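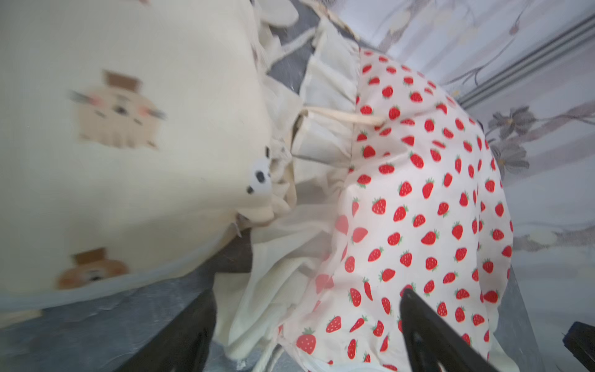
March, bench notes - wash shrinkage, second round

Started 8:15, late, washer on the left was still full of somebody's towels. Cream cotton from Grimenard this time, plus the old Urnside flannel as a control. Cut 4 squares of each, marked a 700 mm line both ways with the laundry pen. Zigzagged the edges, the last lot frayed so bad I couldn't find the end of the mark.

Warm wash, normal spin, Wasolik powder at the dose on the box. Dried flat, not tumbled. Tumble is next round.

Flannel behaved. Lengthwise pulled in a bit, crosswise hardly at all, same as in the old sheet in the binder. So the method is OK I think.

Grimenard cotton is the odd one. Squares went in square and came out as a slight diamond. Thought I'd cut them off grain, pulled a thread to check, and the cut was fine. So the finish is holding it crooked and the wash lets it go. Would explain the twisted side seams on the D'Souza order. Need to steam an uncut piece and see if it moves before it ever gets wet.

Prints: rubbed with white cloth, dry then damp. Dry nothing. Damp, a faint brown smudge from one square only. Redo with fresh cloth before anyone gets excited, my rubbing cloth was not the cleanest.

Measuring - do it on the glass, not the cutting mat. The mat grabs the fabric and you strech it without noticing. Lost half the morning to that. Numbers taken on the mat are crossed out in the binder, please don't copy them across.

Also the steel ruler has a worn end. Start from the 10 and subtract.

Pen marks survived the wash but went purple. Fine on cream, useless on anything dark. Try thread tacks for the navy.

To do
- steam test, uncut, both fabrics
- tumble round, same squares
- repeat damp rub
- ask Grimenard if the roll was finished before or after printing
- more powder, box nearly out

Squares are in the flat drawer under the iron, pinned in pairs. Dont press them, I want to measure again tomorow once they've relaxed. Left the spare yardage rolled, not folded.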